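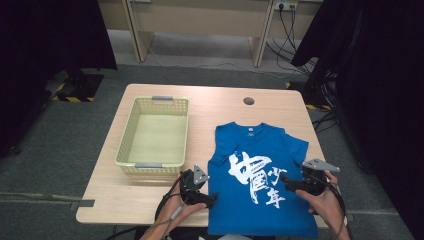 Blue T-shirt and yellow basket, on the big table

Laundry Day at Kullside: A Little Gallery

Welcome, and thanks for stopping by! I have been meaning to put up a page about folding for ages (my sister-in-law would say years), and since the last page about the linen closet brought in so many kind notes, I thought I had better get on with it before May comes and we are all out in the garden again.

The shirt is the sort I love best, a good strong blue with 中国少年 brushed across the chest in big white splashy strokes. "Chinese youth," more or less, and doesn't the lettering have some swing to it! With a print like that I lay the shirt face up first, smooth it from the collar down, and only then turn it over, so the letters end up on top of the finished square.

As for the basket, I will always stand up for a pale yellow one with mesh sides and a handle at each end. It sits on the left, the shirt goes on the right, and a plain wood-grain table is plenty for the both of them. I can get through 26 shirts that way before my tea goes cold, or 11 if the radio is good.

Towels are next, and there are a lot of towels.

Posted 2018-02-06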